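The Slow Bread of Sandhu

In Sandhu the bakery opens at 6 in the morning, but the work starts the evening before. Adeel Tarar mixes his dough with very little yeast and leaves it in the cold room for the whole night. His father made it the same way, in the same street, and sold it by weight.

When I visited in January 2024, the price of flour was again the main subject. Adeel showed me his old notebook, where he still writes every order with a pencil.
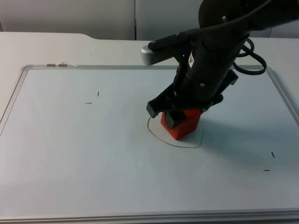

The rye loaf is the one people come for. It has a dark crust, a little bitter, and it stays good for several days. On a market day he sells more than 70 of them, and the late customers must take the white one.

In March he will add a seeded loaf, which his daughter already named Limby. I tasted the first try with salted butter, and I asked for a second slice.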